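Gripper stops short over the plate nest and faults out
Lab Automation Help > Arms and grippers

Hayley Blackburn
Our arm moves 96-well plates on a deck it shares with an eight-channel pipetting head. Since January 2026 it has been faulting on the approach to the raised nest. It comes down, stops above the plate and throws a force limit error. We had 4 of these in 200 runs, always at that nest. The Zudero rep says the gripper is worn and wants to sell us a new one. I'm not convinced. The same gripper picks up everything else without trouble. In the simulator the move runs clean every time. Has anyone had this and not ended up buying parts?

Idris Lougher
I wouldn't buy anything yet. Worn fingers usually drop plates or pick them up crooked. They don't tend to fault on the way down in one spot only.

I'd also stop trusting the simulator on this. It knows where the nest was on the day somebody drew it. If the real one got bumped, or went back a hair high after cleaning, the model will keep telling you all is well. Reteach that one position at slow speed with a plate in place, then compare the height with the old value. Ours was off after a service visit and the vendor swore it couldn't be.

Please don't raise the force limit to make the error go away. Someone here did that in May and we cracked a plate – and the head was parked close enough that it could have been worse. And check that the software makes the arm wait until the head is clear. Ours was only using a timer.

prunden_90
had the same thing, rebooted the controller and it was fine. might be a cable

Hayley Blackburn
A reboot is what the rep said first, and it did nothing. I'll reteach the nest before I spend any money. Simulator view of the deck attached.

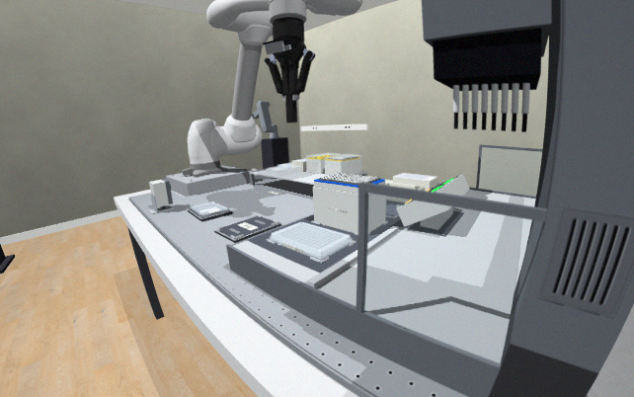
Simulator view, gripper over the middle of the deck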